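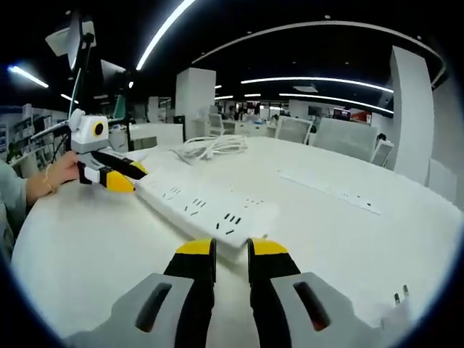
Vol. 12, p. 33

**The man who untangles things**

Kojo Akolgo would like it known that he has opinions about power strips. He has had them for 14 years, first in the stockroom at Dollard and now at Gavden, where he looks after the meeting rooms and whatever plugs into them.

"People treat a power strip like a doormat," he says. "They step over it, they kick it, and one day they're on all fours wondering why the coffee maker is dead."

The white ones are his favorites, a preference he admits is hard to defend. "They show every scuff. Good. I want to know." White strips on a white table, he adds, are harder to find than you'd think, especially before his first coffee at 7:30.

His method for a pile of cable is slow and slightly smug. Find one end. Follow it. Don't pull. "Everybody pulls. My brother-in-law pulls, and he's an engineer." Once a cord is free he lays it out straight and lets it sit through lunch, on the theory that it needs time to forget what was done to it. I asked whether cable can forget. He said I was welcome to coil it hot from the argument and see.

We moved on to sockets, where his tone darkened. 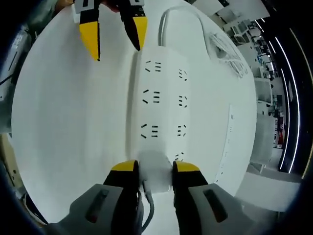 "You look at how the outlets are spaced before you look at anything else," he says. "Angled slots are a kindness. Somebody at the factory had met a phone charger." Straight rows, in his experience, give you a strip that holds half of what it promises, with one fat adapter lounging across two places like a man on a bus.

He also checks where the cord leaves the body. At the end is fine with him. Out of the side and he sends it back, as he once did with a whole carton from the Darko warehouse. They sent the same carton again in June. He keeps it in Arbridge, in the basement, under a sheet.

And at home? There is a pause. "Behind the TV," he says, "I don't go."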